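Work surface

A work surface is a flat, raised area on which tasks are carried out by hand or with tools. The term covers kitchen counters, desks, workbenches, laboratory benches and the tops of sewing and drafting tables. It is used mostly in building, furniture making and workplace design, where the surface is treated separately from the frame or cabinet that holds it up.

History

Early work surfaces were planks laid over trestles, and could be taken apart when the room was needed for something else. Fixed benches became common in trades that needed a steady base for heavy work, such as joinery and metalworking. Kitchens kept loose tables for much longer. The continuous counter, running at one height over a row of cabinets, spread in the twentieth century along with fitted sinks and stoves.

Height

Height depends on the task and on whether the user sits or stands. Kitchen counters in the United States are commonly 36 inches high. Benches for fine work, such as watch repair and jewelry, are set higher so that the work is closer to the eyes. Benches for planing and other heavy work are set lower, which lets the user put body weight behind the tool. Adjustable surfaces use a crank, a gas spring or an electric motor.

In a study of shared workshops in the town of Pladdale, Tuulikki Nurmi recorded the height of 39 benches and found that more than 10 had been raised on blocks by the people who used them. Ward Coppens later argued that shared benches should be adjustable as a matter of course - a view not held by all workshop owners, given the cost.

Materials

Solid wood is easy to repair and gentle on edged tools, but it stains and moves with changes in humidity. Stone resists heat and scratches and is heavy. Stainless steel is usual in commercial kitchens. Laminate, a thin decorative sheet bonded to a board core, is cheap and comes in many colors, though water can swell the core at an open seam. Laboratory benches are often made of epoxy resin or phenolic resin, both of which stand up well to chemicals.

Color and finish

Matte finishes cut down on glare under overhead lighting. Pale gray and off-white are common in offices and laboratories, as small dark parts are easy to find against them. Very dark tops hide stains but show dust.

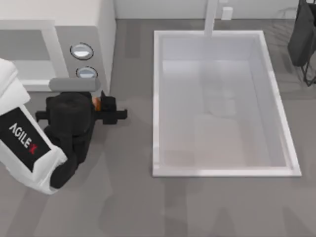

Rendering of a pale gray work surface, with an AGILEX robot arm at left.

Edges and joints

The front edge may be square, rounded or beveled. Rounded edges are more comfortable where the forearms rest. Where 2 lengths of counter meet at a corner, they are joined either with a straight butt joint or with a miter, and are usually drawn together from below with bolts.

Care

Most surfaces can be cleaned with mild soap and water. Oiled wood needs a fresh coat from time to time, and marble should be kept away from vinegar and lemon juice, which etch it. Abrasive pads leave visible scratches on laminate and on polished steel.

See also

Countertop
Drafting table
Workbench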